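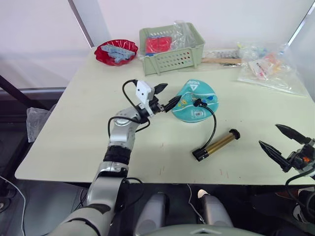
Mathis Sabatier wrote back that I should stop trying to feed the starter on a schedule and just feed it when it's hungry, and that 60 grams is plenty for one person and I'm wasting flour.

Fine. He's been at it longer than me. But I don't know what hungry looks like at 6 in the morning with my glasses off.

Jul 9, 2019. Up too early, hot already. Kitchen smells like beer and old apples. Starter had gone up and come back down overnight, left a skin on the jar. Stirred it in. Threw out most, kept a spoonful, fed it rye from the Deschamps bag (nearly gone, get more before the weekend). Rubber band back on at the new line.

Loaf from Sunday: flat. Good taste, sour at the end, crust like a roof tile. Cut it thin and it's ok with butter. Mom said on the phone that it sounded "very healthy" and then asked about the car.

So the car. 748 dollars. For a wheel bearing and something else he said twice and I wrote down wrong both times. I was hoping for 200. Paid half, rest on Friday. Bus till then. Took the bus today, got off one stop early by mistake and walked past the Gosano place, the one with the blue awning, they do a country loaf with a real ear on it. Stood there looking at it like an idiot. Didn't buy it. Bought a coffee.

Asked the girl at the counter how wet their dough is and she said she does the register.

Work dull. Long call about the Wulov order, nothing decided, another call Thursday. Ate the flat bread with cheese at my desk. Crumbs in teh keyboard.

Evening. Mixed a new one, 1,000 grams of flour total which is too much for my bowl, had to do it in the stock pot. Less water this time. Held back the salt for half an hour like Mathis said, then forgot and it was more like an hour. Folded it during the news. Folded again after my shower. Feels better then last week, it holds an edge when I pull it up, doesn't just slump back down and sulk. Split it, one in the basket and one in the colander with a dish towel, floured the towel this time. A lot.

Both in the fridge now, moved the milk to the door.

Wrote to Mathis again to ask if the oven stone from Ploveo is worth it or if I should just use the iron pot. No answer yet. The pot is heavy and I burned my wrist on the lid in May, still a little mark.

I want to have it down by October, before everyone comes. One decent loaf on the table and I'd be happy.

Tomorrow: rye. Call Mom back. Library books. Oven on at 6, bake before it gets hot.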